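Household Robots and the Limits of the Demonstration

Each November our members ask the Institute whether they should budget for a machine that can fold towels, clear tables or restock a tool crib. The question is fair. Vendors have spent the year showing short films of such work, and the films are persuasive. Our position remains that general chores are not ready to be handed over, and that purchasing officers should wait.

A chore looks simple to the person who does it every day. Orlando Tamayo managed a linen service for many years before joining our staff, and he has kept a list of what a new employee must learn before working alone. It runs to 300 entries. Most concern exceptions: the sheet with a torn hem, the pillowcase turned inside out, the cart left in the wrong aisle. Machines now handle the ordinary case fairly well. They handle the exceptions poorly, and a shift is full of exceptions.

The more promising efforts begin with human hands. A person performs the task with a gripper tool, the motion is recorded, and a machine is trained on the record. We regard this as sound practice. It is also slow, and it places a heavy burden on the people who must repeat one small action until the record is good enough to use.
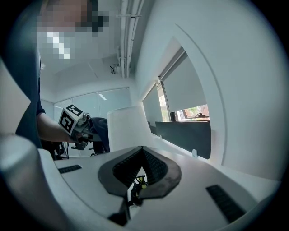 Can a machine run a home laundry from hamper to shelf today?

It can manage parts of the job under supervision, but a person still has to sort the load, deal with mistakes and put the clothes away.

Members have drawn our attention to the Plindach trial, in which a folding station worked through 2,000 towels of a single size. The result deserves respect. We note, however, that 3 attendants were assigned to the station, and that mixed loads were excluded. Giuliana Salazar, who reviewed the trial for us, recommended that any future report state the hours of human help beside the hours of machine work. We endorse that recommendation and will apply it to every submission we receive.

Shops considering a purchase should ask for a trial on their own floor, with their own goods, over 25 working days. A supplier unwilling to agree to those terms should be asked to return when it is.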